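October – 2:15pm, bench by the window

Picked up the Staltura tower again. Beathag had it last, her notes stop at "no post, 3 beeps, gave up for lunch". Starting over from bare board so I'm not guessing at what she already tried.

Done so far:

- side panel off, both thumbscrews in the lid of the blue tin
- wall power pulled, button held in for 15 sec
- graphics card out, bagged, on the shelf above the Tennant supply
- drive cables labeled w/ masking tape (1 and 2, same as the sticker on the drives)
- both memory sticks out, on the gray mat, marked A and B in pencil on the tape

Dust was bad, mostly in the front filter. Blew it out in the corridor, not in here, after what happened to the Enomo board. Cooler came off easier than expected. Old paste had gone chalky, went back to the isopropyl twice. Wiped till the cloth came away clean. Didn't pull the CPU, no reason to yet, and I don't want to be the one who bends pins on this thing.

Beathag thinks memory. I think she's probably right but I'd bet on a slot before a stick. Her argument: same beeps with either stick in. My argument: she only tried them in one slot, which she admits. So that test tells us nothing about the stick and a lot about the slot, or nothing at all.

Plan:

1. fresh paste, cooler back on, fan lead to its header
2. stick A alone, first slot the manual lists. Power on, write down beeps
3. same stick, next slot, and so on thru all four
4. repeat w/ stick B
5. if every combo beeps the same – swap supply for the Tennant and do step 2 again only

Ticket number is 718, put it on everything, incl. the bag with the card. Last time the Caden job and this one got mixed up on the shelf and we lost a morning to it.

2:50 – looked for the manual, found the wrong revision. Slot order in it doesn't match what's printed on our board so ignore the diagram on p. 7, go by the print next to the slots. Small white lettering, get the lamp right down on it.
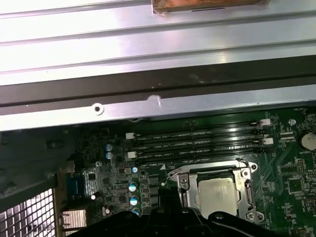

Retention latches: go easy. White plastic, old, and we've got no spares that fit. Press stick straight down, both ends, wait for the click, don't rock it. If a latch won't close the stick isn't seated, take it out and start agian.

Coin cell – want to check it while we're in here. It's next to the BATTERY1 label, right edge. Anything much under 3 V, bin it and put in a new one, there's a strip of them in the meter drawer. Clock settings will go, doesn't matter on this machine, but note the date/time reset in the log so we don't chase that as a second fault.

Rear fan goes back to FAN_REAR, not the spare header by the drives. It was on the wrong one when I opened it up. Could be why the owner complained about noise. Seperate issue, mention it on the ticket anyway.

Still need:

- paste (the tube in the drawer is almost empty, enough for one go if careful)
- known good stick, same type. Ask Beathag if the one from the Caden job is free
- right revision of the manual

3:20 – stopping here, phone. If anyone moves this off the bench leave the sticks on the mat next to it and DON'T put them in "just to see", I want the beeps written down in order.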